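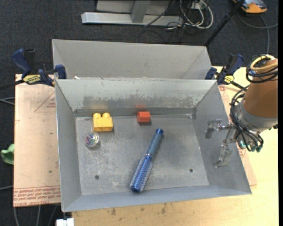

Print this page
E-mail this page

3. Collecting demonstrations by remote control

3.1 The bin-to-bin task

We wanted a task that a new operator could understand in one sentence, and moving objects between two bins that share an edge does that nicely. The operator picks something up from one bin, carries it over the shared wall and lets it go in the other. When the first bin is empty, the job runs the other way. Nobody has to walk in and reset anything between attempts, so the person at the controls can settle into a rhythm, and we found that rhythm matters a great deal to the quality of what gets recorded.

Figure 1 shows the workspace with the gripper open over the right wall of the front bin. Four objects are in play: a yellow toy building block, a small clear ball with coloured swirls, a small red-orange block and a blue round hairbrush. We are very fond of this set. The blocks have flat faces and forgive a clumsy approach. The ball asks for a centred grasp and punishes anything else by rolling off. The hairbrush is the star of the whole study! It can be taken by the handle or by the bristled barrel, and our operators disagreed strongly about which was better, so the recordings contain both habits in generous supply.

Figure 1. The two-bin workspace during collection. The bins are held by a blue and black bar clamp on either side, near the edge they share.

The clamps deserve a word. In the first trials, run in February at our Grurkau site, the bins stood free on the table, and a firm push against a wall was enough to shift them. A demonstration that starts with the bins in one place and finishes with them in another is hard to learn from. Clamping fixed this in an afternoon and we would recommend it to anyone setting up something similar.

3.2 Operators and controls

Three operators took part: Khanyisile Baloyi, Eduardo Rocha and Geert Jacobs. Baloyi had driven the arm before, while the other two were new to it. Each held a handheld controller whose motion was mapped to the motion of the gripper, with a trigger to open and close the fingers. Letting go of a second button froze the arm, which allowed the operator to bring a tired wrist back to a comfortable position before carrying on. We call this re-centring, and the pauses it causes were kept in the recordings but labelled.

We also tried guiding the arm by hand, with the operator holding the wrist and leading it through the motion. It was a delight for teaching newcomers what the arm can and can't reach. Rocha in particular learned more in one session of it than he had from our written notes. For the bins, though, the operator's own hands and sleeves kept blocking the camera's view of the objects at the moment of the grasp, and we went back to remote control for everything reported here.

3.3 What was kept

The operators recorded 400 demonstrations in total. Each was one pick and one release, beginning with the gripper open. Of these, 273 went from a clean first grasp to a release in the other bin. The remaining 127 included at least one missed grasp, a dropped object or a second try, and we kept every one of them.

That choice came out of a long and very enjoyable argument. Baloyi held that a miss followed by a good recovery is worth more to the learner than another tidy success, especially near the walls, where the fingers have little room to close. Jacobs worried that the learner would copy the miss as faithfully as the recovery. We settled on marking the point at which each recovery begins, so that the two groups could be used together or apart, and the comparison appears in Section 4.

Corners were the hardest places to work. An object resting close to two walls leaves few good directions for the fingers, and the new operators tended to come straight down and stop. With practice they began to nudge the object out into the open floor first and then grasp it. We never taught this. Both arrived at it on their own, and it was a real pleasure to see the same small nudge turn up later in the motions of the trained policy.

Print this page
E-mail this page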